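Home Browse Unanswered Workshop Electronics Robots & Automation Log in

Gripper pads slip on packaging foam and bags, home build

Riaan Swanepoel

I am building a two-finger gripper that I hold in my hand and use to pick things up, with a camera on it to record each go. Later the same fingers are meant to go on a small arm. The fingers are black linkages held together with metal pins, driven by one hobby servo through a 12 tooth gear. The pads are textured and pushed onto the ends of the fingers.

The job I have set it is clearing packaging off a table into a bin. Cardboard is fine. The trouble is with soft stuff. Thin plastic bags slide out between the pads when I lift, and foam blocks turn round in the grip and drop. I have tried tightening the pins and that made the fingers stiff without helping the grip.

I work in the bedroom as there is no space anywhere else, so it is a table with a striped cloth over it and the bin next to it.
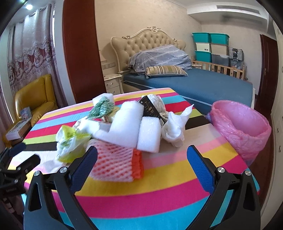

The table with foam, bags and fruit netting on it, bin to the right.

Is it the pads, or do I need a stronger servo? The one I have is a Muvomex and I would sooner not buy another. I am also not sure how far the fingers ought to open for the big L-shaped piece of foam.

Posted in January, 3 replies watched

Drosthorpe

I would leave the servo alone for now. Foam turning in the grip usually means you are holding it away from its balance point, or the pads are touching it on one small spot. Check that the two pads are parallel when they are closed to the width of the foam. With a linkage like yours they may be parallel when wide open and toe in as they close, or the other way about. Hold a strip of card between them and see where it is pinched.

For the L shape, go for the upright part, low down near the corner. You only need to open a bit wider than the part you are gripping, so the overall size of the piece doesn't matter much.

Bags are a different problem. Don't try to take them flat. Push the open fingers down into a fold, close, wait a moment, then lift slowly. If they still slide, glue a thin layer of soft silicone over the texture and wipe it with a damp cloth now and then — dust ruins it quickly.

And put the pins back to where they were. They should turn freely with no side play.

Brilanwood

get a bigger servo, had the same thing and it sorted it

Adams

A bigger servo will just squash the foam. I agree with checking the pads first.

One thing to add: the cloth. If it isn't fixed down, it can get caught up with a bag and come along with it. I clip mine under the table edge at the corners. Also try one kind of item at a time until each works, and mix them after that. With everything in one heap you can't tell whether the pad slipped or the thing was trapped under something else.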